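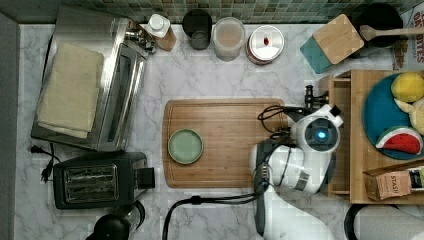

3.2 Layout of the work surface

September 2022 – Ville Huttunen
4 min read

Counter use was recorded in 63 home kitchens in the Ollik area. Each counter was divided into a back row, a middle zone and the ends. The kitchen in Figure 2 follows the most common pattern in the sample. A cutting board takes the middle zone, the toaster oven stands on the left and the two-slot toaster in the front centre, and small items such as a cup, a glass jar and a small white cap are lined up along the tile backsplash.

Households were asked to leave towels, plates and boards where they were. Folded towels were logged as a separate class, as they often lie on top of an appliance and take up no counter space of their own – the toaster oven in Figure 2 has one.

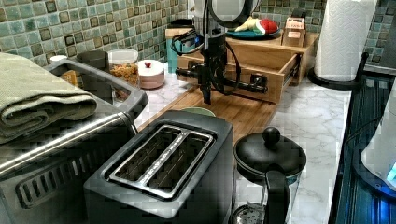 Figure 2. Counter with toaster oven, cutting board and small wooden drawer unit, drawer partly open.

3.3 Storage placed on the counter

Small drawer units were coded twice, once for the drawer and once for the flat top. In Figure 2 the open drawer is empty, while the top holds a plate with a toy banana and a toy watermelon slice, and a small cardboard box. We coded the top as display and the drawer as free storage.

Related items
Mander: Shelf depth and reach in small kitchens
Manninen: What people keep beside the sink
Otitz: 165 drawers, opened and sorted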